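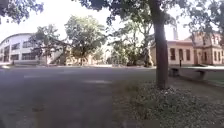
The Long Way Around Clistley

On foot, with no destination worth mentioning

The Findden end of Clistley is the part visitors drive through while looking for the other part. It has pavement, trees, brick, more pavement, and a sandwich counter that closes at 2 in the afternoon out of what I can only assume is principle. I had gone to walk it with Onyekachi Adeyemi, who has been writing down its streets for six years and has so far covered, by his own estimate, very little.

Adeyemi's method is to walk a short distance and stop. He carries a notebook, a pencil and a folding ruler he bought at Nnaji, the hardware store on the corner, and he uses the ruler mostly for pointing.

"People come here and look up," he told me. "Fine. Look up. Then look at the curb."

I looked at the curb. I had slept badly and it seemed as good a place as any.

His great subject is edges, the places where one kind of ground gives up and another takes over. Asphalt is the bully of the family. It goes where it likes and gets patched when it sulks. Grass is more diplomatic, and will accept any border it is given and then cross it over the summer. Gravel has no loyalties at all. I brought a fair amount of it home in my left shoe.

We spent 30 minutes on one block, which Adeyemi considers rushing.

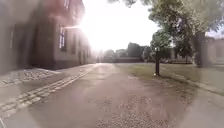 Cobbles get the most pages in the notebook. Adeyemi admires a small rectangular sett the way other men admire a trout. A decent row of them along the side of a path will steer your feet without your noticing, and he likes to watch people obey. Cyclists stay off them. Children go straight to them. Anyone with a wheeled suitcase learns something about their own character.

He is harder on the rougher sort, the irregular stones that get set at the foot of an old wall. "You are not supposed to walk there," he said, walking there. "It's a way of saying so with rocks."

Brick he leaves to others, though he did stop to appreciate a tall window, and held up his ruler to it from across the way. I asked what he was measuring. He said he wasn't.

The light was no help to either of us. On a clear June morning the sun gets over the rooflines and comes straight down the path at you, and for a while the whole neighborhood has to be taken on trust. I recommend a hat. Adeyemi recommends walking the other way, then turning back once you have missed what you came for.

By then I had started to have opinions. I thought one stretch of asphalt was overdoing it. I preferred the bits in the shade of the trees, where the surface goes mottled and a patch of sun can make a perfectly dull piece of road look like somebody's plan. I said so, and he wrote it down, and I was more pleased than I care to admit.
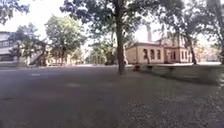
If You Go

Allow a morning. The walk Adeyemi likes best is 900 steps, his steps, and he is a tall man. Wear shoes you can empty. Coffee is at Flistus, across from Nnaji, where the chairs are hard and the cinnamon toast is worth sitting on them for. The sandwich counter will be closed.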